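Progress report to the Noltorar fund, 9/4/23

Hello all, time I told you where your money's gone! The antler and skull workshop at Skasulov is up and running, and we've cleaned 7 roe heads so far (one had a cracked nose bone, my fault, I let it simmer too hard). The big pot and the gas ring came out of the first payment. The peroxide cost more than I'd put in the budget, so I'm 65 over on that line and under on the shields, as Cusi let us have their offcuts cheap.

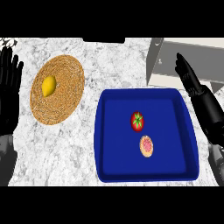 Lemon on a woven mat, marble worktop.

Degreasing is still the slow bit. I'd planned two weeks a skull and the older ones want double that, with the water changed every few days, so the painted set for the Ritelitz game fair won't be finished until November. I'd sooner be late than have yellow patches coming through under the paint.

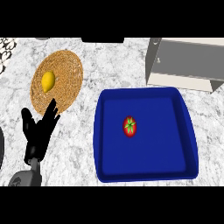
Lindiwe Venter wrote back on the draft that she'd like the beginners' evenings kept to two a month until the degreasing catches up, and that the 1,000 for the second payment can wait till then. Fine by me, and I've moved the dates.

Contact: Ilari Mäkelä, Skasulov workshop | Back to top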